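Clearing the table: an afternoon at the Cairns open day

Interview by Gavin Yule

The Vellus group opened its workshop at Cairns to visitors for an afternoon in May. The demonstration on offer was table clearing: two arms, one table, and the remains of a meal. Živko Vasić, who leads the manipulation work, talked between runs about what the system does, what it does badly, and why the group chose a job that most visitors can do without looking.

"Assembly demos are kind to the robot," he said. "You know every part, you have the drawings, and you chose the fixture. With leftovers there is no drawing." 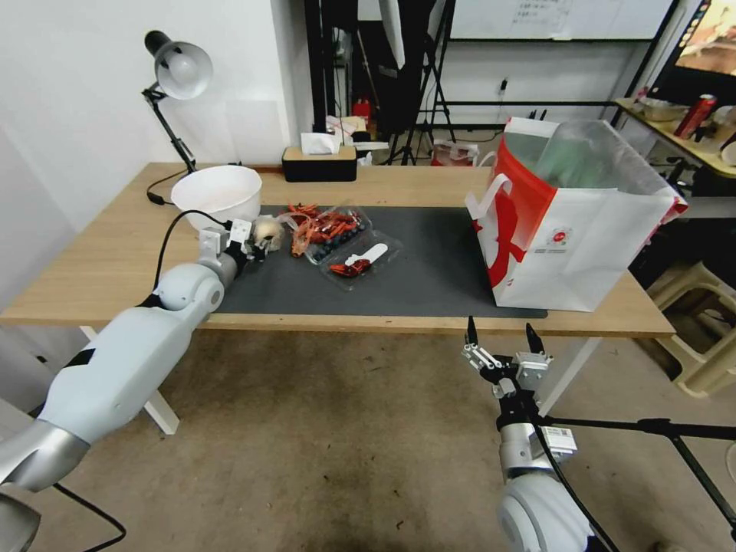
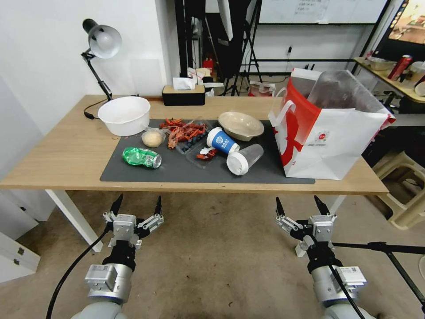 Paloma Ferreira would have liked to see the same table attempted with the lights turned down, and said so early on. Her view, put to Vasić at the rail, was that a demonstration under a desk lamp tells a buyer very little about a cafeteria at closing time. Vasić did not argue. The policy had been trained under several lighting conditions, he told her, but the group had not measured each one separately, and he would not quote a result he did not have.

The discussion that followed took up most of the first break. Ferreira asked whether clear packaging was the main difficulty. Vasić said it was one of two.

"Clear plastic is a sensing problem," he said. "The depth camera gets some points from the near wall, some from the far wall, and some from whatever is behind it. If there's fruit in the tray, the fruit shows up and the tray mostly doesn't. The planner then wants to pick up the fruit."

The group's answer is to ignore depth for anything classed as transparent and to work from the color image alone. A separate network proposes a grasp line along the rim, and the fingers close slowly until the motor current rises. This costs time. Vasić put the penalty at about 50 percent over the same grasp on an opaque dish, and called that acceptable for now.

The second difficulty is anything that comes apart. Shells are the standard example in the workshop. A pile of crawfish shells has no single grasp point, and each piece that is lifted changes the position of the others.

"We tried to segment the individual pieces," Vasić said. "It was a waste of a winter. The outlines overlap, the color is all the same, and by the time you have a clean mask the pile has moved. Now the policy treats it as a heap. It goes for the highest part, takes what it gets, and looks again."

How does the robot know when a heap is finished?

"It doesn't have a concept of finished. There is a classifier that looks at the work surface after each cycle and gives a score. Below the threshold, it stops. The threshold is set by hand, and I have changed it more often than I would like."

The dark mat was chosen with that classifier in mind. Red on dark gray is an easy separation. Dark fruit on dark gray is a poor one, and a single blueberry can be missed at the far side of the work area. Vasić said a lighter mat had been tried and had caused the opposite trouble with white dishes and paper cups. The group kept the dark one and accepted the berries.

Jörg Hollmann is responsible for the hardware, and took over for the questions about grippers. The fingers are a parallel pair on each arm, with no suction and no tool changer. He was asked several times during the afternoon why there was no vacuum cup.

"Suction is good on a flat lid and bad on nearly everything else you find after a meal," he said. "Crumbs get into the line. Oil gets into the line. With two fingers, the worst that happens is that you drop it."

Fingertip wear is the main maintenance item. Hollmann replaces the tips on a fixed schedule and does not wait for slip events to show up in the log. The cables are next. They run outside the arm, which makes them simple to swap but means the planner has to keep a margin around them, and the margin removes a part of the workspace close to the base. He described this as a known compromise and said that internal routing would need a different arm.

Asked about force limits, he was brief. "Soft bread is the limit case. If you can hold a bun without leaving marks, you can hold a paper cup. The setting for the bun is the setting for everything until the estimate says the object is heavy."

And if the estimate is wrong?

"Then it slips, the finger gap closes, and the controller sees zero width. It opens and retries. After 2 retries it leaves the object and moves to the next one. It may come back to it later, when its neighbors have gone."

That rule about neighbors matters more than it sounds. Euan Menzies, who writes the sequencing software, said that the order of removal accounts for most of the difference between a good run and a bad one. Cups lying on their sides are taken early, as they roll if touched by accident and can end up outside the reach of both arms. Bowls are left until late. A bowl is stable, it is easy to see, and it can be used as a place to put small things.

"People do that without thinking," Menzies said. "They put the scraps in one dish and carry the dish. We had to write down that this was allowed. The first version took every item to its destination separately, one trip each. It was correct and it was very slow."

Bags are the part of the job he likes least. A paper shopping bag stands up well enough when it is new, but its opening is not a fixed target. The side flexes when an arm brushes against it, and the handles fall where they fall. The software finds the opening again before each drop, and a drop is canceled if the estimated edge has moved by more than a set distance since the arm started out.

"I would like a bin," Menzies said. "A rigid bin with a wide mouth. I ask for it at every review. The answer is that customers have bags."

The customer in question is Drunditix, which runs catered meeting rooms and has been supporting the work since the second prototype. A trial is planned at its Stanville site. Vasić would not give a start month. He said the site would get the same arms and the same fingers, mounted on a cart, and that a person would be present throughout.

I asked what that person would be there to do.

"Press stop, mostly," he said. "And wipe the table. We pick up objects. We do not clean. People hear 'clearing' and they imagine a cloth at the end of it. There is no cloth."

Wiping has been looked at. Hollmann built a pad holder that fits between the fingers, and it worked on a bare surface. On a surface with remaining scraps it pushed them to the edge and over it. The holder is in a drawer, and he expects to return to it once the classifier can be trusted with small items.

Two arms also raise the question of who goes where. The present rule divides the table down the middle, with a shared strip that only one arm may enter at a time. Menzies called it crude and said it was easy to verify, which was the reason it had survived. Handing an object from one arm to the other is possible but disabled by default. In tests, most handovers were slower than putting the object down in the shared strip and letting the other arm collect it.

Ferreira came back to this point near the end, asking whether two arms were needed at all if they mostly stayed out of each other's way. Hollmann said a single arm of the same size would not reach across a full table. A longer one would, but it would be heavier, and the group wants to remain within a payload class that does not require a fence. "So it is reach," he said. "On most tables the second arm is there for reach. Holding a bag open with one and filling it with the other is the next thing, and it isn't ready."

Data collection for the bag task has started. An operator guides both arms through the motion while the cameras record, and the recordings are then sorted by hand into usable and not usable. Vasić said the sorting took longer than the recording - a good deal longer when the bags were thin plastic.

The workshop closed to visitors at 5, with the last group still asking about dishwashers. Menzies told them that loading a dishwasher was a separate project and that he was not on it.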